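Trarkaser Posley 2 Household Arm: Container Handling Review
Reviewed by Rostyslav Hnatiuk
Nov 3, 2020

The Posley 2 is a single tabletop arm with a parallel gripper, a wrist camera and a base that clamps to any counter edge. Trarkaser sells it as a kitchen helper. The advertised chores are unloading a dish rack, sorting flatware and putting lids on food storage containers. I left the first two to other reviewers and spent my time on the third.

Setup took one evening. The clamp holds well and the base did not shift under load. Calibration uses a printed card and has to be repeated whenever the arm is moved. The payload limit is 500 grams, enough for an empty canister of any size I own and too little for a full one.

Opaque containers went well. The arm located the body, matched the lid and pressed it down in 47 seconds. A person does it in 2, but speed matters little if the job runs while you are out of the room. With clear plastic the results fell apart. The depth sensor reads through the walls and returns the surface behind them, so the gripper closes on air or comes down on the rim. A patterned background makes this worse. Snap-lock lids add a second problem: one hand has to steady the body while the other closes the flaps, and the Posley has one hand.

Sorting containers on the floor is a fair measure of the gap. Clear walls, loose lids and folds of printed cloth are all within a few inches of each other, and two bare hands manage without any calibration card.

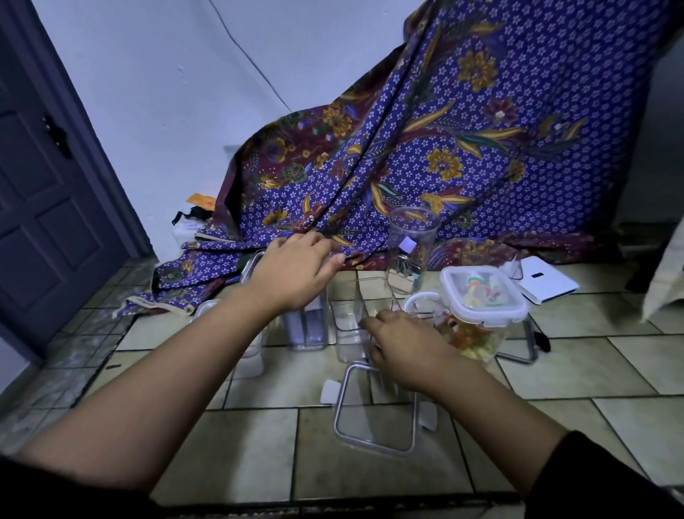
Rosimeire Guerra disagrees with the test. In her view the arm should be judged on a fixed set of containers in a fixed spot, the way a shop floor would run it, and she has had a Gostavau arm closing opaque tubs at a packing bench since May with few stoppages. A home user who buys one matching set and keeps it on one shelf, she argues, would see similar numbers.

I accept the point for a bench. Few kitchens stay that orderly, and the manual makes no mention of a matching set.

Other notes. The gripper pads pick up grease and need wiping after each session. Fan noise is low. The Seixas app is required for updates and logged me out twice. Replacement pads are rated for 3000 cycles; mine show no wear yet.

Pros: stable clamp, quiet, good with opaque containers.
Cons: poor on clear plastic, cannot close snap locks, recalibration after every move.

Recommended for a fixed bench. For household use I would wait for a two-arm version with a better depth sensor.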